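Recording Good Demonstrations for a Bedroom Tidying Task

Teaching a two-armed robot to clear small bits of trash off a bed is one of my favorite starter projects. It looks easy, it uses cheap props, and it forces you to deal with two hands, a soft surface and a tool all at once. I've been through it twice now, first with a set of demonstrations I had to throw out almost completely, and then with the set we train on today. This page covers how we collect the second kind.

I'm assuming your arms already follow your teleoperation rig without much lag and that you can record the head camera and joint positions together. If you can't yet, Marin Ivanov's setup notes on the Karkilero wiki will get you there.

What you need

A mattress, on the floor or on a low frame
A dustpan and a matching hand brush
A basket or bin with a wide opening
Small pieces of pretend trash: balled-up paper, foil, candy wrappers
One operator and one helper
A sheet of paper for notes (I know, but it works)

Strip the bed. You can add sheets later, and it's great fun when you do, but fabric that moves under the brush makes for a rough first week.

Step 1: Write the task as one sentence

Before anybody touches the controls, write down what counts as finished. Ours reads: "The trash on the mattress is in the basket, and the dustpan and brush are back on the mattress." Tape it up where the operator can read it.

Our first attempt had no such sentence. I ended every episode with the tools wherever they happened to be, Dragica Berisha put them down neatly side by side, and the policy learned to hover between the two habits. Whatever you choose for the ending, choose it once.

Step 2: Lay out the floor

Put the basket beside the bed, close enough that one arm can reach over it with the dustpan. Turn it a little between episodes. A basket that always sits square to the bed will teach the model one exact wrist angle, and you'll find out the first time somebody bumps it with a foot.

The helper should stand wherever resetting is quickest. Run the cables so you can live with them for a couple of hours, then leave them alone for the whole session. 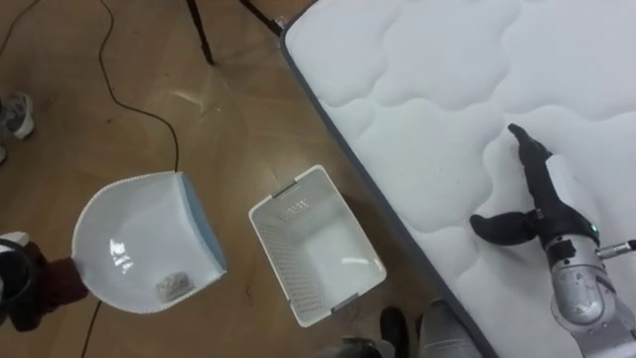

Do a dry run of the longest reach next. For us that's the tip over the basket, with the left wrist turned far enough for the pan to empty. If the arm hits a joint limit there, move the basket now. You do not want to discover this on episode 19, and I say that as someone who did.

Check the head camera view during the same dry run. The pan and the basket should both stay visible through the tip. When the forearm blocks the pan at the moment the trash slides out, the model has to guess whether anything fell, and it guesses badly.

Step 3: Decide which hand does what

We keep the dustpan in the left hand and the brush in the right, always. You could let operators pick, and with a large enough dataset that might even help. With a small one, it splits your examples in half.

The order we use:

1. Left hand picks up the dustpan by the handle.
2. Left hand lays the pan flat, front lip facing the trash.
3. Right hand picks up the brush.
4. Right hand sweeps toward the pan in short strokes.
5. Left hand lifts the pan, keeping it level, and carries it to the basket.
6. Left hand tips, waits, and comes back.
7. Both tools go down on the mattress.

Number 2 is where the soft surface gets interesting! On a hard floor you can press the lip down and sweep away. On a mattress, pressing hard makes a dip, and small things roll into it before the brush arrives. Sometimes that's handy and sometimes the piece ends up under the pan. Ask your operators to set the pan down lightly and let the padding settle before the right hand moves.

Quilting adds its own puzzle. A light piece will sit in a groove and the bristles pass right over it. Keep those episodes as long as the operator goes back and gets it. A second stroke after a miss is some of the best material you can record, and you can't fake it convincingly.

Step 4: Vary the start, a little at a time

Start with one piece of trash in an easy spot between the two tools. Record 20 episodes like that and train something small on them before going any further. It won't be good, but it will show you whether your recording is sound, and seeing the arms head for the right object on their own is a real thrill.

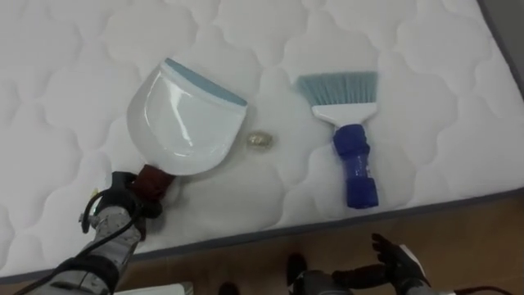 Single-item start: the piece lies between the dustpan and the brush, and the left hand has the dustpan handle.

After that, widen things in this order:

Move the piece, keeping the tools in place.
Move and rotate the tools.
Change the kind of trash. Shiny pieces are worth including early – they look very different from one angle to the next.
Put down two pieces, then more.
Move the basket.

Change one thing per batch and write the change on your note sheet. Vesela Hoxha keeps ours as a plain grid, batch number down the side and a few words across, and it has saved us hours when a trained model turned out to be weak in one corner of the bed.

Step 5: Keep the pace steady

Operators get faster as the day goes on. By late afternoon the sweeps are quick and slightly careless, and the morning episodes look like they came from a different robot. Take a break every 20 episodes, swap the operator and the helper, and replay one early episode before starting again so that the new operator can match it.

Avoid long pauses while the arms are in the air. If you need to think, think before you press record. A policy trained on hesitation will hesitate, usually with a full dustpan over the floor.

Step 6: Label before you go home

We use 5 tags: clean, recovered, dropped, wrong ending, and discard. "Recovered" means something went wrong and the operator fixed it within the episode. Those stay in the training set together with the clean ones. "Dropped" means trash landed on the floor and stayed there. We hold those back for testing our success detector.

Tag on the same day. Akua Arthur and I once left a batch over a break in August and then argued over half of it, watching the same clips again and again.

How many is enough?

Our current set has 444 episodes after discards. The jump in quality came well before the end, at the point where we had covered both rotated tools and shiny trash. If your results stall, look at your grid for empty squares before you record more of what you already have.

Next up for us is a fitted sheet, then a pillow that has to be moved out of the way first. I'll add a page on that once we've got a batch worth showing.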